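Nos rangements, petit à petit

Galerie de l'atelier Grirolo, Clillmont
Mise à jour le 20 juin 2024

Bienvenue sur la page de nos rangements. Depuis le mois de mai, nous avons commencé à mettre de l'ordre dans l'atelier Grirolo, qui se trouve à Clillmont, derrière l'ancienne gare. Plusieurs membres ont demandé de voir comment on organise les petites pièces, et aussi où elles se trouvent maintenant, car beaucoup de choses ont changé de place. J'ai donc préparé cette page. Le français n'est pas ma première langue, je vous remercie pour votre patience si une phrase est un peu lourde.

Le sujet principal est la petite quincaillerie : les vis, les rondelles, les écrous, les crochets, les fusibles, les punaises. Avant, tout cela était dans des boîtes à biscuits et dans des bocaux de confiture. C'était joli sur l'étagère, mais pour trouver une vis il fallait vider le bocal sur la table, et ensuite remettre tout dedans. Je l'ai fait moi-même beaucoup de fois, et je ne le regrette pas beaucoup.

Nous avons comparé deux solutions. La première était une grande armoire murale avec 50 casiers ouverts. Elle coûtait cher et il fallait percer le mur, qui est fragile de ce côté. La deuxième était de prendre des petits blocs de tiroirs, qu'on peut déplacer d'une table à l'autre. Nous avons choisi la deuxième. Les blocs ont été achetés chez Skolthorpe, le magasin de bricolage à la sortie de la ville, au prix de 21 euros la pièce.
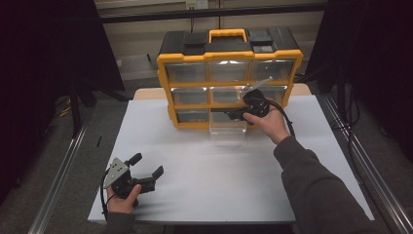 Le bloc jaune et noir sur la table blanche, avec le tiroir du bas, au milieu, tiré vers l'avant.

J'aime beaucoup ce modèle pour une raison simple : les tiroirs sont transparents. Il y en a neuf, trois rangées de trois, et on peut regarder le contenu sans rien ouvrir. La poignée jaune se trouve sur le couvercle, au milieu, entre les deux loquets noirs. Pour le transport, je vous prie de vérifier que tous les tiroirs sont bien poussés jusqu'au fond avant de soulever le bloc. Un tiroir à moitié sorti peut tomber, et ramasser des rondelles sur un sol, c'est un travail assez long.

Comment les tiroirs sont attribués

Rangée du haut : les choses légères. À gauche les punaises et les agrafes, au milieu les élastiques, à droite les petites étiquettes blanches et les deux crayons à papier coupés court.

Rangée du milieu : les vis à bois, de la plus courte à la plus longue en allant de gauche à droite. Les vis à métal ne vont pas ici, elles ont leur propre bloc.

Rangée du bas : les pièces plus lourdes. À gauche les écrous, au milieu les rondelles, à droite les crochets et les pitons. Si vous trouvez une pièce que vous ne savez pas nommer, posez-la dans la soucoupe près de la fenêtre et quelqu'un va la classer plus tard.

Cet ordre a été discuté assez longtemps. Une partie du groupe préférait mettre les vis en bas, l'autre partie voulait tout classer par projet et pas par type de pièce. Je comprends bien cette deuxième idée, surtout pour ceux qui travaillent sur la maquette Yan, où on utilise toujours les mêmes crochets. Finalement nous avons gardé le classement par type, et la maquette Yan a reçu une boîte séparée, rangée sous l'escalier. Il y a un papier bleu collé sur cette boîte. Merci de ne pas y prendre de matériel pour autre chose.

Les étiquettes

Nous n'avons pas encore décidé pour les étiquettes définitives. Le papier avec du ruban adhésif se décolle après quelques semaines, nous l'avons vu sur les anciens bocaux. Le feutre directement sur le plastique est plus solide, mais il est difficile à enlever quand on change le contenu. Une personne a proposé de coller un exemplaire de la pièce à l'extérieur du tiroir — une vis sur le tiroir des vis, par exemple. Je trouve cette proposition très bonne pour les enfants qui viennent le mercredi et qui ne lisent pas encore bien, mais je ne suis pas sûr que la colle va tenir sur une façade aussi lisse. On va faire un essai avec les écrous.

Le nettoyage

Une fois par mois, on sort les tiroirs, on les vide sur un plateau et on les lave à l'eau tiède avec un peu de savon. Il faut les laisser sécher complètement avant de remettre les vis, sinon la rouille arrive vite. N'utilisez pas d'alcool ni de produit pour les vitres, un tiroir d'un ancien bloc est devenu blanc et opaque à cause de cela. Pour le cadre, un chiffon humide suffit, et un vieux pinceau pour la poussière dans les angles.

Ce qui reste à faire

Les perles et les boutons de l'atelier couture sont encore dans des sachets. Les chevilles aussi. Il manque un bloc pour les pièces électriques, et Skolthorpe n'en avait plus lors de notre dernière visite. Si vous avez chez vous un meuble à tiroirs du même genre que vous n'utilisez plus, même d'une autre couleur, nous le prenons avec plaisir. Vous pouvez le déposer à l'entrée de l'atelier pendant les heures d'ouverture, avec un petit mot dessus.

Les bocaux de confiture vides sont dans le carton près de la porte, ils sont lavés et chacun peut en prendre. Les couvercles sont dans un sac à part.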